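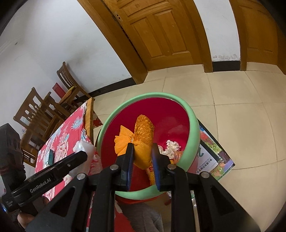

The green-rimmed basin, one evening in December.

Gas course, part two, and my brain is soup. I got home a bit after nine, ate cereal standing up, and now I'm writing this down before it all leaks out again.

So today was refrigerants. Norbert Bednárik taught the whole thing, and he is a lot more fun than the guy we had for ventilation (sorry, ventilation guy). He came in with a leak detector clipped to his belt and wore it all day, even at lunch. The flammable stuff is what everybody wanted to hear about, me included. Propane in a cooler! I've been working on the old units at Hegarty for years and I never had to think about a spark from a light switch. Now I do, and I thought about it the entire drive home.

The thing that stuck with me is that the gas is heavier than air, so it goes down and sits there. Pits, cellars, the low corner behind the racks. I kept picturing our compressor room, which is down a flight of steps and has one door and a vent I wouldn't trust to clear burnt toast. I asked him about it and he just said "Go measure the floor, then come talk to me." So I guess I'm measuring the floor tomorrow.

We also did recovery on the bench. I got paired with a kid from Clurovau who was super quick with the hoses and didn't label a thing, and I got picky with him about the cylinder tags, and then felt bad, and then he thanked me. Anyway we passed. Two other pairs have to redo the paperwork side.

Money stuff, so I don't forget: the course was 885, and Hegarty is paying it back if I get the certificate. The book was another 129 and they are NOT paying for that, I asked. Sulus has a used detector I could get, but Norbert made a face when I mentioned it, so maybe I'll wait and see what Casow wants for a new one.

I want to write to my boss about signs on that basement door. We have none. A guy covering a shift could walk down there with a torch and never know what was in the lines. I started the email twice already and both times it came out sounding mad. I'll try again in the morning after coffee, and I'll put the floor numbers in it.

Test is at 8 a.m. and I still can't keep the safety classes straight. Going over the chart once more and then bed.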